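Little cordless screwdriver for flat pack, worth it?

ultora_home
Posted 24/11/2022
So I moved into a new place in April and I'm still building furniture, please don't laugh. I have two Kairys bookcases and a Lorkus bed frame left in boxes and my wrist is done. I've been using the bent hex key that comes in the bag plus one old screwdriver from my dad. Thinking about getting one of those small cordless ones instead of a real drill, but I don't want to spend money on a toy. Anybody using one every day?

pegboard54
I've got the blue Bosch and I use it way more than my big drill! It lives in the kitchen drawer (my wife has opinions) and comes out for hinges, battery covers, cabinet handles, all of it. The main thing for me is the grip, it's got that bumpy rubber texture so it doesn't slide around in your hand. And get one with a clutch collar, whatever brand you end up with. You set it low for particle board and it quits before it chews the hole out.

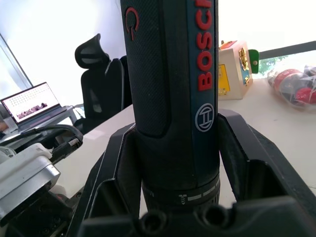 Bosch with the clutch collar at the bottom, the white bars get longer along the scale

ultora_home
Oh nice, so the longer bars are more torque? I'd never have known what that ring was for.

pegboard54
Yep, longer is stronger. Start at the short end and work up until the screw sits flush. Takes a couple of tries on scrap and then you don't think about it again.

itik_garage
Gonna disagree with everybody here. For two bookcases and a bed I'd buy a regular 12 volt drill and be done. The small ones are fine on pilot holes but bed frame bolts are a different animal. I built 15 of the Kairys units for my sister's shop and the little driver I had gave up on the back rails every time. Ended up finishing those by hand.

pegboard54
Well sure, I wouldn't do a whole shop with it. But she's got two bookcases!! A drill is heavy and it's way too easy to strip a cam lock with one if you've never used it.

itik_garage
Drills have clutches too...

pegboard54
Fair. Still heavy.

mossy244
Can you get a hex bit in the small one? My Lorkus frame was all hex bolts, I don't think there was one Phillips screw in the box. Run them in most of the way with the driver, then snug them up by hand with the key. That's what I did and the bed hasn't squeaked yet.

ultora_home
Ok that sounds like what I'll do. Small one with a clutch, hex bits, final turns by hand. itik if the bed beats me I'll come back and you can say I told you so.

itik_garage
I'll be waiting lol. Charge it the night before.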